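Home | Kitchen | Laundry | Closets | First Aid & Bath | About

Sorting the first aid stuff without losing an afternoon

30 January 2025
242 shares | 4 comments

I keep our first aid supplies in a cabinet at the end of the hall in Elwood, and every December I promise I'll go through it before the holidays. Well, it's the end of January and I finally did it! It took 50 minutes, and most of that was me reading tiny print under a lamp.

My first tip is the one I skipped for years: get everything out of its box and onto a table. All of it, flat, with space between. When packets are stacked in a carton you see the top one and guess at the rest, and I'm a terrible guesser. Wipe the table down first (I like to have a canister of wipes within reach anyway) and have your bins standing by before you start, or you'll end up with piles on the chairs like I used to.

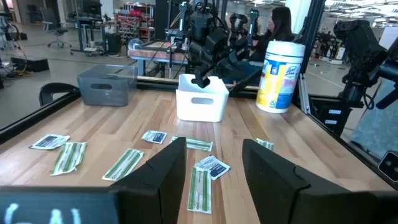

Packets out on the table, bins and wipes close by.

Now go by shape first. Long skinny packets are one group, little square ones are another, and you can do this part while talking on the phone. Don't read anything yet! I used to stop and check every date as I went along, and then the phone would ring or the oven would beep and I'd have no idea which ones I'd already looked at.

Once the shapes are apart, flip everything so the printing faces up. Torn corner, pinhole, a seal that's lifting? Out it goes. I don't save those for "small cuts," because small cuts are exactly what we get around here.

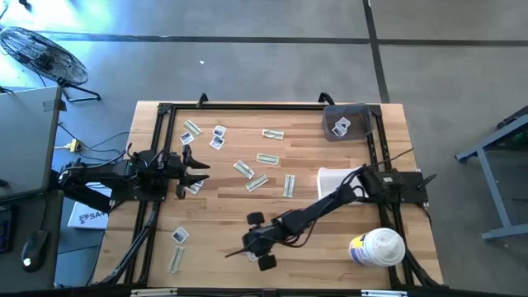 Lutley Lane wrote in to say she does dates first and shapes second, and she keeps a marker handy to write the year big on the front of each packet so she only has to squint once. I tried it on a few and I'm a convert, though do write on the very edge, where the point of the marker can't press on what's inside.

After that I check dates, oldest to the left. Anything that runs out this year goes at the front of the bin, and anything already past goes in a bag by the door. If a packet is wrinkled I smooth it with my palm and hold it up to the window, and if I still can't make out the date, I don't keep it.

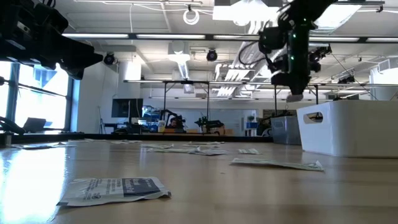

Which bin gets what

I use 2 bins and I won't go back to one. Everyday things go in the bin at kid height, and the backups go up on the shelf. Pick bins with a cutout handle so you can hook one down with your fingers while your other hand is busy holding a paper towel on somebody's knee. Stand the packets on edge like file cards, long ones at the back, short ones in front,

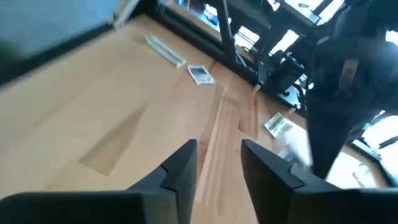

and leave yourself some slack so you can flip through them. A bin that's crammed full gets dumped out on the counter the first time anybody's in a hurry, and then you're back to sorting. Mine are filled to just past halfway. I taped a list inside the cabinet door too, and when we take the last of something it gets circled.

Next up is the drawer with the batteries in it, so wish me luck.

Share this | Print | 4 comments | Older tips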